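Bag handling, notebook, October
Wrist camera only, black bag with tan trim, white table 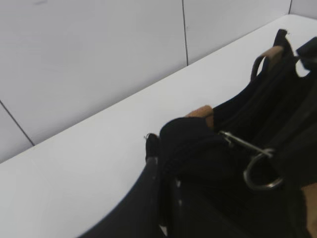

Picking up where Triin left off. The question for this week is whether the grasp proposer can choose a lift point on a soft bag from the wrist view alone, without the overhead camera. Genowefa's view is that it can if we stop asking it for a handle and ask it for an edge. Normunds thinks the overhead view is doing most of the work and we will see the numbers drop. I have no strong opinion, so I ran it.

Method, for anyone repeating it. Bag dropped on the table from hand height and left as it fell, no tidying. Arm goes to the start pose, takes one still, and the proposer (Prulside branch, the one with the rim head) returns its best point and a closing direction. The arm goes in, closes, lifts, holds for a slow count of five. Counted as a success if the bag is clear of the table at the end of the hold. One try per drop, then the bag is dropped again.

Total drops in the set: 371. Of these 77 were run with the old handle head for comparison, using the same start pose and the same closing force. The rest were the rim head.

Result so far: rim head lifts the bag on 71 per cent of its drops. Handle head is clearly worse, but I don't want to write a figure until Ewurabena has been through the log, as a few of its early drops were saved under the wrong head name. I have marked the ones I am sure of.

Notes on failures, in the order I noticed them.

Black on black is still the main trouble. Where one fold lies over another the depth is poor and the proposer treats the two as one thick edge. It then closes on too much cloth and slips off on the way up. Turning the exposure up helps with the folds but washes out the table behind, and then the outline goes soft, so nothing gained. Left it at the default.

The tan patches draw it in. They have the best contrast on the bag and the rim head likes them, which is fair enough where a patch wraps over the rim, as there is something to hold. It is less good when the patch is low on the body. Dzintra suggested training with the colour dropped out on half the stills. Worth doing, cheap to try.

Metal parts. The ring and bar give bad depth, mostly holes, sometimes a spike towards the camera. In the first batch the arm stopped short on a spike and closed on air. I now throw away any depth point that stands alone from its neighbours by more than the finger width. That cured the short stops. It also removes thin loops of strap, so the proposer no longer sees them as graspable – probably a fair trade for now, but it should be written down.

Bag too close to the camera. When it lands near the start pose the still only has part of the bag in it, and the proposer has no idea how much is outside. It picks a decent point for what it can see and the lift comes up lopsided. Two options: raise the start pose, or take 2 stills from different heights and merge them. Normunds prefers the first because it is one line in the config. I would rather test both.

On the overhead question, then. I can't settle it with this set, as there is no run with both cameras on the same drops. Next job is to log the overhead still alongside the wrist one, without using it, and run the proposer on it afterwards.

To do:
Ewurabena – check head names in the log, send me the clean list
Dzintra – colour dropout, retrain from the same checkpoint
Me – raised start pose, then the merged stills
Genowefa – find out whether the Rätsep finger pads have come, the present ones are getting shiny at the tips

Arm parked and powered down at ten to six. Stills and log are in the shared folder under prulside_rim.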